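About Nadance
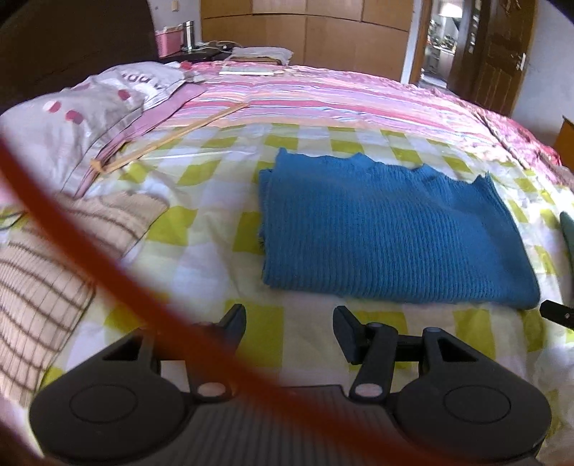

A folded blue knit on a checked sheet.

Nadance is a small household laundry and linen service. We wash, dry, iron, fold and put away clothes and bedding for people who would like a hand with it, and we run short courses for people who want to do it better themselves. We work from a unit at Britska Yard and in our customers' own homes.

How we started

The business began as an ironing round. In the first year it had 11 regular customers, a borrowed van and one good ironing table. Most of them wanted shirts. After a while they began asking about the rest of it: the duvet covers, the jumpers that had gone out of shape, the airing cupboard that would no longer shut. We took on the bedding first, then the knitwear, and the ironing is now a fairly small part of the week.

We moved into Britska Yard when the drying racks outgrew the front room they were kept in. The unit has two drying rooms, one kept cooler than the other for wool. We now look after 300 households, most of them within an easy drive of the yard.

What we do

Collection and return. We collect in cotton bags with a numbered tag and bring everything back folded, in the order you would put it away. Bedding comes back as sets, with the sheet and duvet cover folded inside one of the pillowcases. If you would prefer the pillowcases kept separate, tell us and we will note it on your card.

Home visits. A visit lasts two hours or a half day. We strip and make up the beds, fold whatever is clean and sort out drawers and shelves. We usually fold on the bed, as it is the largest flat surface in most homes and a good height for the back. Please leave the clean washing in the bedroom and let us know which drawers we may open.

Knitwear. Jumpers and cardigans are washed by hand or on a wool cycle, dried flat and folded flat. We never hang them. A ribbed jumper needs a little more care than a plain one, as the ribs pull in and the edges go wavy if it is folded in a hurry. We lay it face down, smooth it from the middle outwards, bring the sleeves in and fold up from the hem. Heavy knits are folded once only and go at the bottom of the pile.

Seasonal changeover. In October and again in May we are busy with bedding going in and out of storage. We wash and fully dry comforters, blankets and spare pillows, then pack them in breathable bags. We don't use vacuum bags for anything with a natural filling.

How we fold

We use one method for each kind of item and everyone on the team learns the same one. It was worked out over several years and is written down in a booklet we call the Graletti fold, after the street where we had our first ironing table. There are 40 folds in it. Some, such as the one for fitted sheets, take a new starter a week or so to get right.

Customers sometimes apologise for bedding that doesn't match. There is no need. A checked sheet, a striped comforter and pillowcases from three different sets are what most of us sleep on, and they wash and fold the same as anything else. What we do look at is colour. Strong pinks and oranges are washed apart from pale sheets until we know that they hold their dye.

Courses

The courses run in the upstairs room at the yard, mornings from 10 until 12.30. There is a beginners' course on washing and sorting, one on folding and storage, and one on looking after wool. Groups are kept small so that everybody has a table. Bring one fitted sheet and one jumper of your own. We supply the rest, including tea.

The wool course was put together with Wei, the yarn shop next door to us, who also take in moth damage and pulled threads for mending. We can drop things off with them for you. They charge for this separately and will give you a price before they start.

What we don't do

We don't dry clean, and we don't take leather, suede or curtains with a lining. We are not a general cleaning company either – we will make the bed, but we won't hoover under it. Anything we are unsure of stays in the bag with a note, and we ring you before doing anything with it.

Linen we pass on

Each spring we collect sheets, towels and blankets that people no longer want. We wash them, patch the ones worth patching and hand them to local housing and animal charities. Last year that came to 1,000 pieces. Single sheets and plain towels are always wanted. We can't take pillows.

Working here

We are a team of full-time and part-time staff, paid for travel between visits as well as for the visits themselves. No experience is needed. New starters spend their first month at the yard before going out to homes. Vacancies are pinned up at the unit and listed on our jobs page.

Contact: Nadance, Unit 4, Britska Yard | Copyright Nadance. All rights reserved | Back to top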